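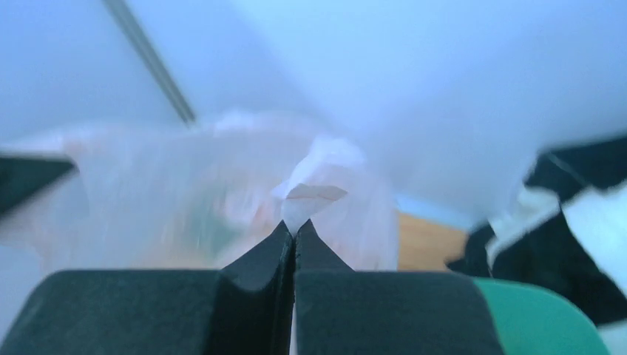 A translucent plastic bag, one of the items covered by the film and bag drop-off.

How to Prepare Plastic Bags and Film for Drop-Off

Residents of Faremholm may bring clean plastic bags and film to the Plosisside Recycling Center during regular opening hours. Bags and film are not accepted in household recycling carts. Please follow the steps below before your visit.

What is accepted

Grocery and produce bags, bread bags, dry cleaning covers, the outer wrap from paper towels and bottled drinks, and zip-top bags with the slider removed. Bubble wrap is accepted if it has been flattened.

What is not accepted

Chip bags and candy wrappers, bags labeled compostable, cling wrap that has touched meat or fish, pet food sacks with a woven layer, and any bag that held paint, oil or garden chemicals. These items belong in the trash, with the exception of chemical containers, which are handled at the hazardous waste counter by appointment.

Step 1. Empty each bag

Turn the bag inside out and shake it over a trash can. Remove receipts, twist ties, tape and paper labels. If a label will not peel away, cut out that section and discard it.

Step 2. Test the plastic

Hold the bag at the edge and pull gently with your thumbs. Plastic that stretches is generally suitable. Plastic that tears sharply or crackles loudly should go in the trash.

Step 3. Clean and dry

Wipe away crumbs with a dry cloth. Bags with sticky residue may be rinsed in cool water and hung over a rack or faucet until fully dry. Damp film grows mold in storage and may cause an entire bale to be refused by the buyer.

Step 4. Bundle

Press the air out of each bag and place the bags together inside one larger clear bag. Tie the top loosely so that staff can check the contents. A household may bring up to 2 bundles per visit. Each bundle may weigh no more than 11 pounds.

Step 5. Deliver

Enter by the Luangrath Road gate and follow the signs to Bay 153. Hand the bundle to the attendant. Do not leave bundles outside the gate after closing.

Businesses and schools

Organizations with larger amounts must register before their first delivery. Registration forms are available at the front office and should be returned to Þórey Hjaltadóttir, Materials Coordinator. Stretch wrap from pallets must be kept separate from bags.

Questions about accepted items may be directed to Chalerm Inthanon at the front office, extension 849.

Page last reviewed 2023-10-25.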